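Category: Shop Notebook / Grippers and End Effectors
Last updated: April
Print this entry | E-mail this entry

Fernero Shared Workshop — Notebook, hand-held gripper build

Entry opened 9:18 a.m.

The second hand-held unit has been assembled to the same drawing as the first. Both use the parallel linkage from the Landry plan set, with the ribbed pads bonded to the jaw faces. The pads were left under clamps for 36 hours before any load was applied. One pad on the second unit lifted at a corner and was cleaned, sanded and bonded again.

Jaw opening on both units is now set to 90 mm at the tips. The earlier setting was narrower and did not admit the larger test articles without forcing the linkage. Members who adjust the stop screw are asked to record the new value on the bench card.

Soft articles remain the more difficult class. A plush toy yields under the pads, and the operator receives little indication of how firmly it is held. Trigger springs from Tindell and from Vorkley were compared on unit one. The Vorkley spring is the stiffer of the two and tired the hand after 18 grasps. The Tindell spring has been retained for both units.

Pin joints were checked for side play after the spring trials. Play in the left arm of unit two was reduced by adding a thin washer. The right arm required no correction. Thread locker has not been applied and should wait until the jaw alignment is final — the arms still need to come apart once more.

Work at the table with both grippers and the soft toys: 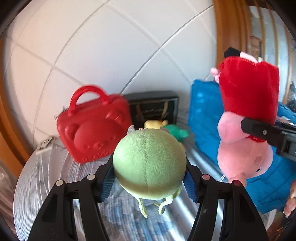
Open items for the next session: cut 5 spare pads from the remaining sheet, mark each with its unit number, and repeat the alignment check with the jaws closed on a flat gauge. The bench card for unit two has not yet been copied into the binder. The drawing should also be revised to show the washer.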